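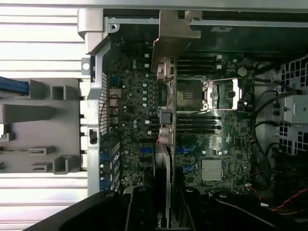
Old office desktop as a home file server: keep it or sell it?

Forum index > Home computing > Storage and backup
11 replies

zokwood
Good evening to all. I have an old Dell workstation from an office that was closing, and I would like to use it as a small file server for the family. It would hold photographs, scanned letters, and the accounts of my mother, who runs a small flower shop. English is not my first language, so please excuse me if some words are wrong.

My questions are the following. Is it sensible to leave such a computer switched on day and night? I have measured it at the wall with a plug-in meter and it takes 82 watts when it is doing nothing. And if it is sensible, should I put in two disks as a mirror, or keep one disk inside and one outside?

My budget is small. I already have three disks of the same size, all used.

Bavero
82 watts idle is a lot for a box that mostly sleeps. Work it out over a year at your own tariff and then look at what a little two-bay NAS costs second hand. I went through this with a tower I was very fond of and sold it in the end.

Clasia
Disagree with Bavero. A NAS from the second-hand market is often one that no longer gets updates, and then you have paid money for a new problem. The tower is already there. Take out the graphics card if it has one, look for the power saving settings in the BIOS, and measure again before you decide anything.

zokwood
Thank you both. There is a graphics card, yes. I did not think of it, because I supposed that a card which draws no picture takes no power. I will remove it and measure on Tuesday, when I have the house quiet.

Milošević
Before the electricity, please think about the backup. A mirror is not a backup! If your mother deletes the accounts by mistake, the mirror deletes them too, immediately and very faithfully. With three disks I would do one inside for daily use, one outside connected only when you copy, and the third one in another house.

Bavero
Agree with that part. I'd still want the mirror though, for the shop. If a disk dies on a Saturday morning she can carry on working.

Milošević
How many flower shops need their accounts on a Saturday morning? She can wait until the evening for you to restore. The third disk in another house is worth more than the mirror. Fire, water, burglars, they all take both halves of a mirror together.

zokwood
I must admit that on Saturday my mother uses only a paper book and writes the numbers into the computer on Sunday. So Milošević is right about this. My aunt lives two streets away and would keep a disk in her cupboard.

May I ask one more thing? How do I know if a used disk is still good? They came from different computers, and one of them has been in a drawer for years.

Clasia
Read the SMART values first. Look at reallocated sectors and pending sectors. If either of these is more than zero I would not trust that disk with anything you love. Then run the long self-test, which can take most of a night, and read the values again afterwards. The drawer disk I would use last.

jtan_home
Junhao Tan here, I mostly read and seldom write. One small thing from my own mistake: write the serial number of every disk on a piece of tape and stick it where you can read it with the cover off. When one of mine failed I pulled out the wrong one. Also clean the dust out before it goes into daily service, with the plug out of the wall, and hold the fan still with a finger while you blow so that it does not spin.

zokwood
I have now the new measurement. Without the graphics card and with the sleep settings changed it takes 41 watts, so half. I am very surprised and also a little ashamed, because it was running with the card for about two weeks.

The long test is finished on two disks and both show zero in the two values which Clasia named. The drawer disk shows 9 reallocated sectors. I suppose this means no.

I also thought about whether the server must be on all night. My mother finishes at seven in the evening and nobody looks at photographs at three o'clock. In the BIOS I found a setting to start at a fixed hour, and I can shut it down at eleven by a timed command. Is it bad for the disks to start and stop each day?

Bavero
Once a day is fine, office machines did that all their lives. And all right, at 41 watts and switched off overnight I would keep it too. I still say a NAS is less bother for someone who doesn't enjoy this sort of thing, but you clearly do.

Yes, retire the drawer disk. Buy one new disk and let that be the one at your aunt's.

Milošević
I would do the opposite, new disk inside and an older tested one at the aunt. The one that works every day should be the youngest.

Bavero
The one you reach for when everything else is gone should be the one you trust most. We'll not agree on this.

zokwood
I will buy the new one next month and think about it until then. In the meantime I copy the shop accounts to the outside disk every Sunday evening, after my mother has written in her numbers, and bring it to my aunt on Monday.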